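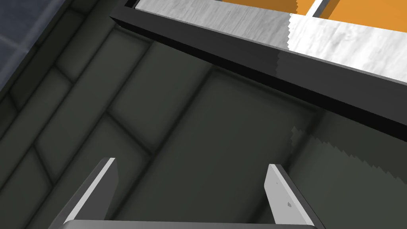 Dark floor tile in a greenish gray

Grout month is back!

June 2023

Last August we asked what you most wanted to read about, and grout beat paint, curtains and gutters put together. I was thrilled. I love grout, and I'll talk about it with anyone who stands still long enough.

So, a few things from the Dradley repair evenings. We had 19 people at the last one, and most of them came in with the same trouble: lines that used to be one color and are now three. Before you scrub anything, wipe a small corner with plain warm water and let it dry overnight. A lot of "stained" grout is only a film of old floor soap, and it lifts off with a soft brush and a bit of patience (put the radio on, get a cushion for your knees).

If water doesn't do it, try baking soda mixed to a paste. Leave it on for nine minutes or so — a cup of tea, basically — then brush along the line and rinse twice. Please keep vinegar away from natural stone. It eats the polish, and there's no brushing that back in.
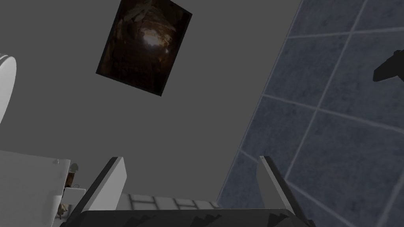 Then there's the crumbly stuff, which is my favorite part. Wenjie Yin brought a hand saw for raking out old joints and let everyone have a go on a practice board, and I've never seen a room so happy to make dust. Go slowly, keep the blade in the middle of the joint, and vacuum before you mix anything. Mix small batches too! I still make too much every time and end up racing the bucket.

New grout looks alarmingly dark when it goes in. Give it a few days before you decide you hate the color. Sealer comes after that, in a thin coat, with the extra wiped off the tile before it dries.

The next evening is at the Dornanska hall, with six places left as I write. Bring a broken tile if you have one, and old clothes. We'll have saws, floats and sponges to share, and Wenjie has promised to show us how to match a color from a chip the size of a fingernail.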